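I signed up for the trail crew trip in January, mostly to stop my sister asking what I was doing with my summer. Two weeks in Purham, sleeping in a bunkhouse, cutting back brush so the ranger station folks can get to their bird nest boxes. I paid my deposit and then didn't think about it again until the packing list showed up (four pages! with a whole section on socks).

So, the place. Purham is a cloud forest reserve, a long bumpy ride up from Vetuvham, which is where the bus drops you. Everything drips. My notebook swelled up like a sponge on the first night and I wrote the rest of this on the backs of meal tickets.

There were 21 of us, split into crews. Mine was led by Tomás Amaral, who walks uphill the way I walk to the fridge. Breakfast was at 6, rice and eggs and a coffee that I still think about, and then we'd hike to whichever stretch of trail needed us. The boxes are numbered and the one I got attached to was 55, way up on the Mendes ridge, with a pair of little brown owls that glared at us every single time. We weren't allowed to go closer than the rope. I didn't want to, those owls meant it.

The work is hard, I won't lie. You swing a tool called a hoe that is much heavier than any hoe I've met, and you move mud from where it is to where it should be, and then it rains. By day three my hands were a mess and I'd borrowed Welington Damasceno's spare gloves, which were two sizes too big and the best thing I wore all trip. Bring your own. Bring two pairs, and put one in a zip bag.

Things I'd leave home: the travel pillow, the second pair of jeans, the hair dryer (yes, I know). Things I'd bring more of: peanut butter, dry socks, small bills for the shop in Vetuvham, where the lady can't break anything bigger than a 2,000 note before noon.

On our free day a bunch of us went down to the falls at Prultar. It's a steep path with a chain to hang on to in the bad parts, and the water is so cold I yelled a word my mother reads this blog to check I don't use. Worth it! Go early, before the day buses.

I've already asked about next year. They want people for the lower loop, where the footbridge needs new planks, and I'm trying to talk my sister into coming along.

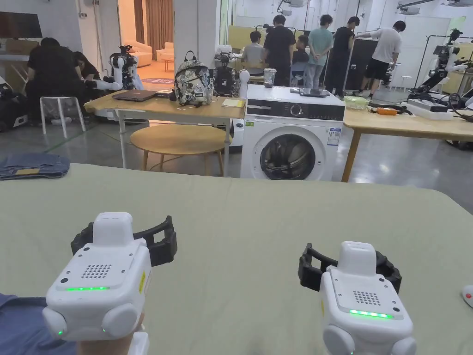 Welington: Keep the gloves, but tell your sister the lower loop has leeches, and she'll want the tall socks from page three of that list.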